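회의록

회의명: Appiah 작업 전환 3차 회의
장소: Kunness Nendport 작업장, 2층 회의실
시간: 2월, 오후 2시 10분부터 4시까지
참석: 생산팀, 수납장 작업조 주간과 야간 대표, 안전 담당, 인사 담당, Plakance 기술 담당
불참: 구매팀 (의견은 메일로 미리 받음)
작성: 생산팀 기록 담당

1. 지난 회의 내용 확인

지난 회의록은 한 곳을 고치고 승인하였습니다. "야간조는 로봇 작업으로 전환한다"라고 쓴 문장이 있었는데, 야간조 대표가 이 문장은 결정처럼 읽힌다고 말하였습니다. 실제로는 검토 중입니다. 그래서 "야간조의 수납장 작업 일부를 로봇으로 하는 방법을 검토한다"로 바꿉니다.

지난번에 남은 일 중에서 작업대 높이 측정은 끝났습니다. 현재 작업대는 바닥에서 787mm이고, Plakance가 제안한 높이는 817mm입니다. 작업조는 높은 쪽이 허리에는 좋지만 키가 작은 사람은 팔을 더 들어야 한다고 하였습니다. 발판을 놓는 방법은 안전 담당이 반대하였습니다. 로봇 옆에서 발판을 밟고 내려오는 동작이 위험하기 때문입니다. 높이는 이번 회의에서 정하지 않고, 두 높이로 시험한 다음에 정하기로 하였습니다.

2. Plakance 보고: 시뮬레이션 진행

Plakance 기술 담당이 시뮬레이션의 현재 상태를 설명하였습니다. 로봇 팔이 수납장 앞에서 움직이는 작업을 컴퓨터 안에서 먼저 연습하고, 결과가 좋은 동작만 작업장으로 가져온다는 계획은 그대로입니다. 그리퍼는 손가락이 두 개인 것을 씁니다. 작업조가 장갑을 끼고 하는 일을 같은 순서로 할 필요는 없고, 수납장을 상하게 하지 않는 것이 첫 번째 조건입니다.

작업조에서는 시뮬레이션의 수납장이 우리 수납장과 얼마나 비슷한지 물었습니다. 기술 담당은 모양은 단순하게 만들었고 무게와 마찰은 아직 맞추는 중이라고 답하였습니다. 주간조 대표는 오래 쓴 수납장은 같은 모델이라도 힘이 다르게 들어간다고 말하였습니다. 이 의견은 중요하다고 생각되어 그대로 적습니다. 기술 담당은 오래된 수납장의 값을 따로 재러 오겠다고 하였습니다.

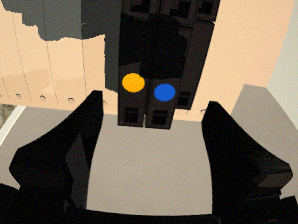 3. 작업 순서가 바뀌는 부분

지금은 한 사람이 주문표를 읽고, 수납장으로 가서, 물건을 넣거나 꺼내고, 기록까지 합니다. 로봇이 들어오면 넣고 꺼내는 부분만 로봇이 맡고 주문표 확인과 기록은 사람이 계속합니다. 생산팀은 이렇게 나누면 걷는 거리가 줄어든다고 설명하였습니다.

야간조 대표는 걷는 거리가 줄어드는 것은 좋은데, 한 자리에 오래 서서 화면을 보는 일이 많아지는 것을 걱정하였습니다. 전에 포장 라인에서 비슷한 일이 있었고, 그때 눈이 피곤하다는 말이 많이 나왔습니다. 인사 담당은 화면을 보는 자리는 두 시간마다 바꾸는 안을 냈습니다. 작업조는 한 시간을 원합니다. 중간인 90분은 양쪽 모두 좋아하지 않았습니다. 시험 기간에는 한 시간으로 시작합니다.

또 하나는 로봇이 멈췄을 때의 일입니다. 누가 가서 보는지, 가까이 가도 되는지, 다시 시작하는 버튼을 누가 누르는지가 현재 문서에 없습니다. 안전 담당은 작업조의 누구나 멈출 수 있어야 하지만, 다시 시작하는 것은 교육을 받은 사람만 해야 한다고 하였습니다. 모두 동의하였습니다. 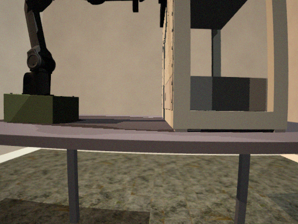
다만 야간에는 교육받은 사람이 쉬는 시간에 자리를 비우는 때가 있습니다. 그동안 로봇이 멈추면 주문이 밀립니다. 생산팀은 이 시간의 지연은 작업조의 실적에 넣지 않겠다고 약속하였고, 야간조 대표는 이 약속을 문서로 받기를 원하였습니다. 인사 담당이 문서를 준비합니다.

통로에 대해서도 이야기하였습니다. 로봇 자리와 옆 수납장 사이를 900mm로 하는 도면이 나왔습니다. 작업조는 손수레 두 대가 만나면 지나갈 수 없다고 하였습니다. 안전 담당이 바닥에 테이프로 같은 폭을 표시하고, 손수레를 실제로 밀어 보기로 하였습니다. 도면은 그 결과를 보고 고칩니다.

4. 교육과 직무

인사 담당이 교육 계획을 발표하였습니다. 교육은 세 단계입니다. 첫 단계는 작업조 전원이 받고, 멈추는 방법과 들어가면 안 되는 구역을 배웁니다. 두 번째 단계는 다시 시작하는 방법입니다. 세 번째 단계는 동작의 간단한 수정인데, 원하는 사람만 신청합니다.

세 번째 단계를 마친 사람의 임금에 대해서 질문이 많았습니다. 인사 담당은 수당을 만드는 방향으로 본사에 올렸으나 답을 아직 받지 못했다고 하였습니다. 작업조 대표들은 답이 오기 전에는 신청을 받지 말아 달라고 부탁하였습니다. 생산팀도 여기에 반대하지 않았습니다. 따라서 세 번째 단계의 신청은 미룹니다.

교육 시간은 근무 시간 안에서 합니다. 지난번 다른 설비 때는 근무가 끝난 다음에 교육을 하여서 불만이 있었습니다. 교육 자료는 한국어로 먼저 만들고, 작업조에서 쓰는 다른 언어로도 번역합니다. Plakance의 원문에는 전문 용어가 많아서, 주간조에서 두 명이 먼저 읽고 어려운 단어를 표시하기로 하였습니다.
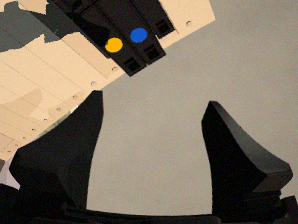 로봇이 들어오면 수납장 작업조의 인원은 줄어듭니까?

시험 기간에는 인원을 줄이지 않습니다. 그 다음의 인원은 시험 결과를 작업조와 같이 보고 나서 이야기하며, 작업조에 알리기 전에 먼저 정하지 않습니다.

이 답은 생산팀이 하였고, 인사 담당도 같은 내용을 확인하였습니다. 야간조 대표는 "같이 본다"는 말이 어느 회의를 뜻하는지 분명하지 않다고 하였습니다. 이 정기 회의에서 본다는 뜻으로 기록합니다.

5. 로봇이 하지 않는 일

작업조가 준비한 목록을 읽고 하나씩 이야기하였습니다. 깨지기 쉬운 물건, 라벨이 떨어진 물건, 그리고 수납장 맨 아래 칸의 작업은 사람이 계속합니다. 맨 아래 칸은 Plakance도 시뮬레이션에 아직 넣지 않았습니다. 반품된 물건은 의견이 나뉘었습니다. 생산팀은 로봇으로 하고 싶어 하지만, 주간조는 반품 상자는 상태가 모두 달라서 손으로 만져 보아야 안다고 하였습니다. 다음 회의에서 다시 봅니다.

물건을 놓는 높이도 처음에는 제한합니다. 로봇 쪽 작업은 바닥에서 최대 1,170mm까지로 하고, 더 높은 칸은 지금처럼 사람이 합니다. 주간조 대표는 그러면 사람에게는 높은 칸과 맨 아래 칸만 남아서 몸에 더 힘들 수 있다고 지적하였습니다. 생산팀은 이 점을 생각하지 못했다고 인정하였습니다. 가운데 칸의 일부를 사람 작업으로 남기는 안을 생산팀이 만들어 옵니다.

구매팀의 메일 의견: 그리퍼 손가락은 소모품이므로 예비품을 처음부터 같이 주문하면 좋겠다고 합니다. Plakance는 견적을 따로 보내기로 하였습니다.

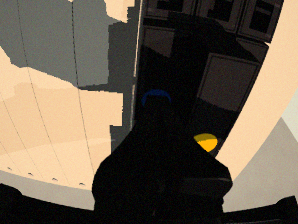 시뮬레이션 화면: 검은 그리퍼와 그 뒤의 어두운 수납장 모양 구조물

6. 결정한 것

시험 기간에 화면을 보는 자리는 한 시간마다 교대합니다.
정지는 작업조 누구나, 다시 시작은 두 번째 단계 교육을 마친 사람만 합니다.
세 번째 단계 교육의 신청은 수당에 대한 답이 올 때까지 받지 않습니다.
시험 기간에 인원은 그대로 둡니다.

7. 다음 회의까지 할 일

생산팀: 가운데 칸을 나누는 안, 두 가지 작업대 높이의 시험 준비
안전 담당: 통로 폭 확인, 로봇이 멈췄을 때의 순서를 한 장으로 작성
인사 담당: 야간 지연 시간을 실적에서 빼는 문서, 본사에 수당 문의
주간조: 교육 자료를 읽고 어려운 단어 표시
Plakance: 오래된 수납장의 측정, 그리퍼 손가락 예비품 견적

8. 기타

야간조 대표가 다음 회의는 야간 근무자도 올 수 있는 시간에 열자고 제안하였습니다. 다음 회의는 3월, 오후 5시 30분에 같은 장소에서 합니다. 회의록에 고칠 것이 있으면 다음 회의 전에 생산팀 기록 담당에게 알려 주시기 바랍니다.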